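The drawer under my sink holds 8 dusting cloths, all of them yellow or formerly yellow, and I have strong feelings about two. I inherited the habit from my aunt in Killeck, who folded hers into quarters and regarded anyone who wadded a cloth with the pity she otherwise saved for people who microwaved tea.

Folding gives you fresh sides to work with. Wadding gives you a lump, and the lump pushes crumbs from one end of the counter to the other, where they wait for company. I know this and I still wad.
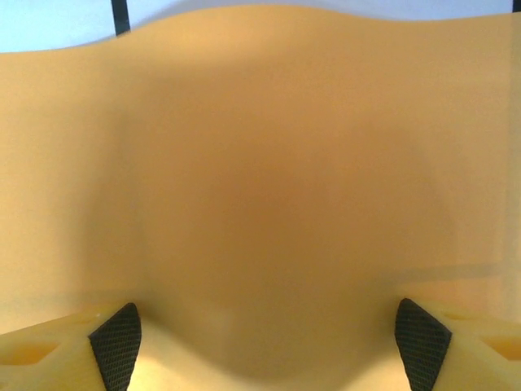
Kenta Shimada holds that the trouble starts earlier, in the wash. Fabric softener, he says, leaves a coating on a cloth, and after that it will only move the dust to a nicer neighborhood. He washes his separately, hangs them over the tub and has not bought a new one since he moved to Maruyama.

I tried his way for most of February. The cloths came out stiff enough to stand up on their own, but the bookshelf did stay clean until dinner. I have since gone back to washing everything together, and one of my white shirts is now the color of weak mustard. It dusts very well.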